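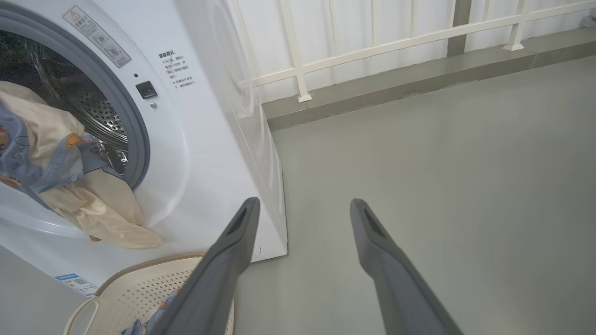
Podlow asks whether the satin-look stuff can share a drum with printed cottons or whether it needs its own load. Mine shares. Cool wash, low spin, and the smooth piece goes in a mesh bag if it has any loose trim.

2/ Low spin matters more than temperature here. Smooth fabric slides, wraps around whatever is next to it, and comes out as a rope. At high spin the rope gets creases set into it that an iron has to work at.

3/ Don't pull the rope. Support the whole bundle with one hand under the door lip, bring the basket right up to the machine, and let the weight go into it. Then untangle on a flat surface.

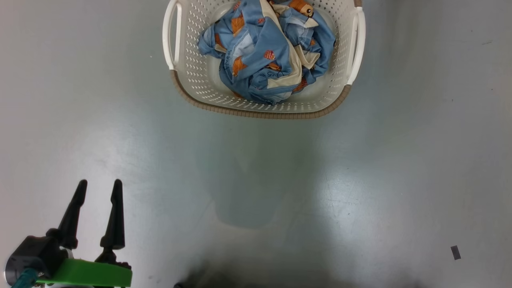
Blue print in the basket, gray table under it.

4/ Order on the table: find a hem, follow it to a corner, shake once, lay flat. Repeat. Looking for the middle of a garment first wastes time. Prints go face down if they are the rubbery kind that sticks to itself.

5/ A basket with holes in the sides is worth having for damp loads. Solid tubs hold moisture at the bottom, and the last piece out smells like it. Mine is a Linik. The Wekora one I had before cracked at the handle after 18 months.

6/ Load size: fill the drum loosely and leave a hand's width at the top. A packed drum rinses badly. If there is powder in the folds, run a second rinse and use less next time.
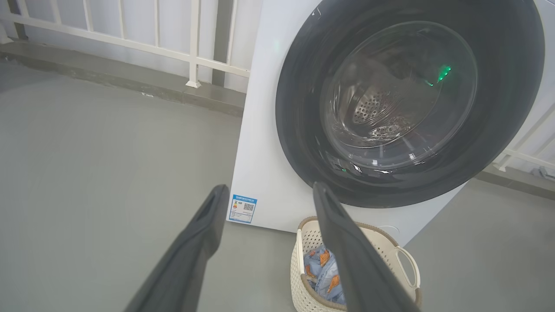
7/ Before shutting the door on an empty drum, run a finger around the inside of the rubber seal. Socks end up in the lower fold. So do coins, hair ties and a gray paste made of lint and softener. Wipe it with a damp cloth, then a dry one.

8/ Leave the door ajar between loads if no kids or cats have access to it. Drawer too. A closed machine on a warm balcony grows mildew on the seal in a couple of weeks.

9/ Drain filter once a month. Towel down first, shallow tray on the towel, open the cap a quarter turn at a time. I do mine in the evening after the last load, once the water has cooled.

10/ Drying the smooth pieces: flat or over two lines, out of direct sun. Pegs leave marks. Printed pieces go inside out on hangers. Sheets next.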